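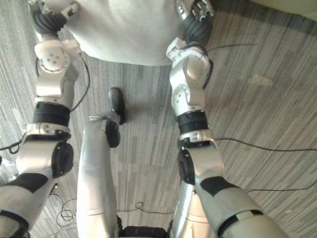 Status: second release, Wed 29 September. Replaces the May upload, which had the wrist streams swapped on part of the episodes. If you still have the May copy, delete it and download again.

# Balteo Soft Items

Teleoperated episodes of a two-armed humanoid handling soft household things: cushions, folded sheets, throws, towels. An operator drives both arms and both hands by remote control while the robot's own cameras record. There is no scripted motion in the set and nothing was generated in simulation.

Recorded at the Clestville site. Maintained by Marcelino Lins.

## What is in it

- 2,000 episodes, one task attempt each
- 26 task prompts, written as short commands ("put the cushion on the sofa")
- 6 operators, identified by letter only
- Episode length is capped at 120 seconds

Each episode folder holds:

```
episode/
 head.mp4
 wrist_left.mp4
 wrist_right.mp4
 state.parquet
 action.parquet
 meta.json
```

`state` is what the joints reported. `action` is what the operator commanded. They are logged separately and they do differ, mostly in the fingers when the hands are pressing on something. Train on whichever you want, but don't mix them in one run without saying so in your config.

`meta.json` has the prompt, the operator letter, the outcome label and the sleeve flag (see below).

## How episodes were collected

The operator wears tracked gloves and a headset that shows the head view. Wrist views are recorded but the operator doesn't see them. We tried showing all three in an early session and people slowed down a lot, so we dropped it.

An episode starts when the operator closes a foot switch and ends when they open it. The prompt is read out before the start. Operators were told to move at a pace they could keep up all morning and to finish the attempt even if they fumbled it. Fumbles are kept. If the item was dropped and picked up again, that is one episode, labeled `recovered`.
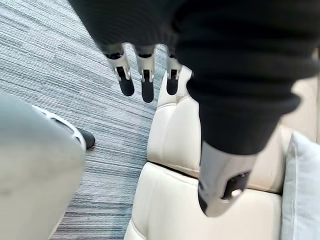 Fabric sleeves can be fitted over the arms and hands. Loose cloth kept catching in the bare joints during the first weeks, and the sleeves fixed most of that. They also change what the wrist cameras see, sometimes by a lot, so the `sleeve` field in `meta.json` is worth checking before you split the data. Values are `none`, `arms` and `full`.

Hand data comes in as one value per finger joint. Values are normalized from 0 (open) to 1 (closed). Sutanto glove calibration was redone for every operator at the start of every session, and the calibration file for the session is in `calib/`.

## Labels

| Label | Meaning |
|---|---|
| `done` | Task finished as prompted |
| `recovered` | Finished after a drop or a regrasp |
| `partial` | Item moved, but not to where the prompt said |
| `failed` | Stopped or timed out |

Labels were set by the operator and checked by a second person from the head video. Where the two disagreed, the second person's label stands and `meta.json` has `"disputed": true`.
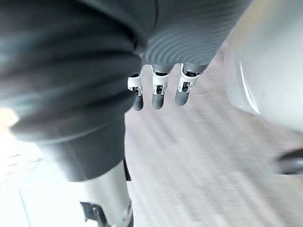
## Known problems

- Wrist video smears badly during fast arm moves. Exposure was left on auto and we did not correct for it. The `blur` column in `state.parquet` is a per-frame score you can filter on. Higher is worse.
- Bright light blows out parts of some wrist frames.
- The robot's own limbs block a good share of the wrist view in certain poses. We did not mask them.
- Operator D is left-handed and leads with the left arm in nearly every episode. Balance for this if arm choice matters to you.
- Head and wrist clocks drift slightly in long episodes. Use the `t_sync` column and ignore the timestamps in the video files.
- Towel prompts are overrepresented.

## Splits

Train and test are split by session, so no session appears in both. Please keep it that way if you make your own. A random split by episode gives scores that are too good.

The Vokdale recordings use the same robot model and file layout but different gloves, and they are not included. Don't merge the two sets without remapping the finger values. `tools/remap_hands.py` does this and leaves the arm joints alone.

## Loading

```
pip install -r requirements.txt
python tools/load.py --root /path/to/data --split train --sleeve none
```

Leave out `--sleeve` to get everything. Add `--max-blur` to drop smeared frames. The loader drops whole time steps, so all three views stay lined up.

## License and contact

Free for research use. Ask before using it in a product. Report bad episodes to Marcelino Lins through the issue tracker, with the episode ID in the title.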